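13th July — By Mercedes Yupanqui
3 comments

4.2 Finger comparison

We compared the Jerero and Vurnar ribbed fingers over 100 trials each, using a single brand of bottled drink to which no author is now loyal. The view past the fingers is given in Figure 3.

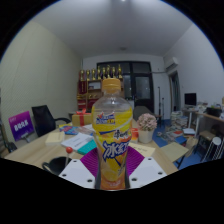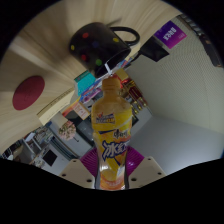

Figure 3. Bottle and ribbed fingers, two views.

Jerero dropped fewer bottles. Vurnar was quicker to mount — a virtue we came to appreciate, having mounted it so often.

Related
Oshima wrist controllers, revisited
Ploltari arm: 2000 cycles later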